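Murnance Hall kit bag check, June 17, 2023
Bag 5, navy backpack

Shoulder straps: OK. I gave both a good hard yank and nothing let go. The long one could use a trim, I trip on it every single time!

Zips: OK, but stiff. Ran a bit of candle wax along the main one (my mum's trick) and it's a lot better.

Seams and base: PASS. Some fluff in the corners, shaken out over the garden.

ID window: card in place. Please check the phone number on yours, mine was two numbers out of date.

Contents against the list: one short. The foil blanket went out in November and never came home, so I've put it on the Ibarra order.

Boxed items: dates all fine. Boxes go in flat, heavy ones at the bottom, and please don't jam them in sideways, the corners get crushed.

Hooks and wall basket: FIX. Hooks are solid. Basket is fine too, but I'd like it a touch lower (I'm short, sorry) and I'll ask at Londetier about longer brackets.

Weight packed: not done, scales had a flat battery. I'll do it with the next bag and pencil it in on this sheet.

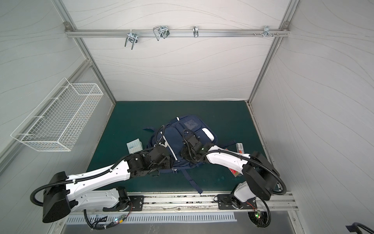
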